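December, 6:40 in the morning

Got to Matness before the heat came on and had the big table to myself until nine. The plan for today was one garment from start to finish with both arms, no hands in the way. Last night I left the left shoulder half tightened, so that came first. Four bolts, thread locker on all of them, then a slow sweep through the full range with nothing on the table.

The Lodis script wouldn't start. It said the right arm was missing. I swapped cables twice before I saw that I had plugged the right base into the wrong port on the computer. Twenty minutes gone.

After that I ran the homing routine and it was fine. Put the clothes in the yellow bin and set the black mat in the back corner for the finished stack. I folded the red one and the blue-gray one for the stack by hand, because I want the arms working with a stack already there. An empty mat is too easy and I would only have to redo the heights later.

The pink one is the one I care about. It is thin and it slides on the marble top, and the fingers have to close nearly all the way before they have hold of anything.
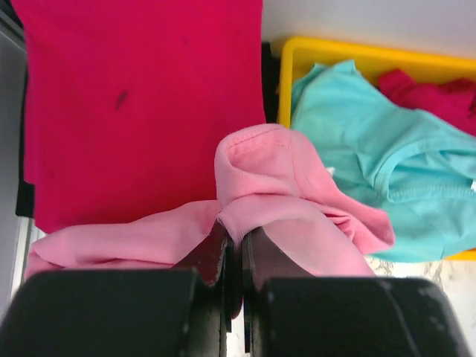
Notebook 3, page 100

Grip notes. The fingertips are meeting well now. On Tuesday's settings, which I should stop calling that because I changed them again the day after, the left tip sat a hair forward of the right and the cloth would roll out sideways. I shimmed it with one layer of tape. Tape is not a fix and I have written PRINT NEW TIP on the whiteboard.

Closing force is at 776 in the config. I started the day at 1,259 and it left a crease in the pink cloth that I had to smooth out by hand. Anything under 776 and it drops the cloth when the arm speeds up. I tried slowing the arm down so I could use less force, but then one fold takes so long that I lose interest in watching it.

When it pinches a single edge the rest of the garment bunches up under the fingers. I don't mind that for lifting. For laying it down flat it is a problem, and I haven't decided if the second arm should come in for the far corner or if the first one should just drag it. Dragging is simpler to write. I'll try dragging first.

Went out for coffee on Perrin Street at ten. Came back and somebody had borrowed my 3 mm hex key. Found it on the drill press.
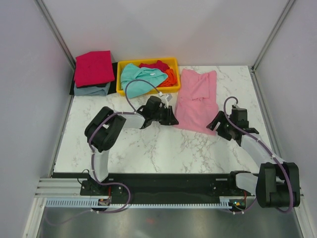

Photo: Matness shop camera

The purple cables are better looped high over the grippers. I had them tied down tight to the forearms last month and the left one pulled at the connector every time the wrist turned. With the loop there is slack where it's needed. The cost is that the loop passes over the bin, and I worry about it catching a sleeve. No catches today. I still want a softer cable, and Rellarex sells one, but the minimum order is 2,000 feet and I need maybe a desk's worth.

The teal garment keeps hanging over the front of the bin. I pushed it back in twice and then left it. A real laundry pile would do the same, and the left arm needs to learn to work beside it.

Lunch at my bench. Cheese sandwich. Read the servo manual again, the part about the temperature limit, and set the cutoff lower than it was.

Afternoon was dragging. First four tries the cloth came along with the fingers and ended up turned on the table. I changed the release so the gripper opens before it lifts, and moved the lift straight up. Better. The fold lines still don't line up with the table, they come out on an angle, and then the next step in Lodis assumes they are square. So either I teach it to find the angle or I have it turn the cloth. I wrote both down.
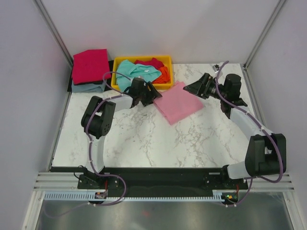 Dell Whitcomb

Both arms over the pink cloth is the part of the program I have spent the most evenings on, and it is still the part most likely to stop. The right gripper waits above the cloth until the left one is in position at its corner. If the left is late, the right times out and I get the red message. I made the wait longer. It feels like cheating but it ran.

Edges on the left side are uneven, layers showing. I would not put it in a drawer like that, but it is a folded thing and I can pick it up.

Things to do next time in:

Print the new fingertip and take off the tape.
Move the two boards on the front into a box. The wires are out in the open and I keep brushing them with my sleeve.
Put the orange one on top in the bin. It has been wedged against the side all day and I haven't tried it once.
Wipe the table.

Shut down at 5:15. Saved the config under a new name, parked the arms, turned off the strip. Snow on the windshield. I forgot the notebook and had to go back in for it.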